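A morning at the Redel show homes

I'd been meaning to get over to Redel since March, when the first signs went up on the main road, and last month we finally went to their open day at Fultalon. Got there just after ten, parked on what will one day be a playground (gravel for now, bring proper shoes!) and joined the queue for a hard hat.

The site will have 332 homes when it's finished, and 34 of them have people living in them already. You start in the marketing suite with a coffee and a big model of the estate, then walk round in groups. Ours was far too big for the stairs in the Tello, their two-bed, so half of us hung about in the hall reading the boiler label.

I liked the Tello more than I thought I would. The landing gets lovely light and there's a cupboard you could lose a hoover in. The box room is a box, mind you, and I'd want to see it with a real bed before I believed the floor plan.

The Cirnus is the bigger one, three beds and a study, and this is where everybody slowed down. I spent ages in the kitchen opening drawers and pestering the sales lady about what's standard and what's extra.

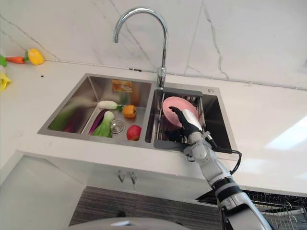
Extras can run up to £2000 on the flooring alone, so do ask for the price list before you fall for anything. She was very fair about it and printed me a copy.

Last stop was a half-built plot with the loft hatch open, which my husband enjoyed enormously. Reservations are held for 24 hours with no fee, long enough to go home and argue. We haven't put our names down yet, but I've still got the Cirnus plan stuck on the fridge, and the next phase opens after the summer.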